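Vangelis Tsoukalas builds his robot arm in the shared workshop at Trastside, on a bench that he pays for by the month. He started in December with a second-hand motor set and a plan which, he says, was too big. "I wanted that it clears my whole kitchen table. Now I am happy with cubes."

The arm is called Yagi. The program that moves it he named Alto, and he writes it in the evenings, after nine, when the big saw is quiet. The motors and the metal cost him 700 euros together. "The cables I do not count, I had them in a box from my old job," he adds.

Before Yagi may touch anything real, it must practise on the computer. Vangelis made a simple table there, with coloured cubes and the same two fingers which he has mounted on the bench. Over 2,005 attempts are saved on his disk, and he looks at many of the bad ones himself. "When it fails I learn where my numbers are wrong. One time I had the fingers 100 millimetres too high, and I searched for this mistake a whole week."

I asked him if the practice is not boring. He laughed and made us more coffee. "For me it is like watching fish. I see the table from the hand, and I wait what the hand will do."

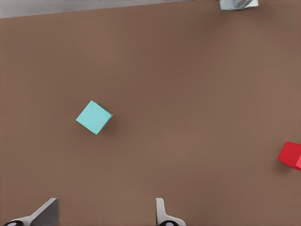
Which part of the build took you the longest?

"The wrist. I made it three times, first in plastic, and it was bending. The one from aluminium is heavier, so I had to change also the shoulder motor."

He is now working on the cable guide, and after this he wants to paint the base green.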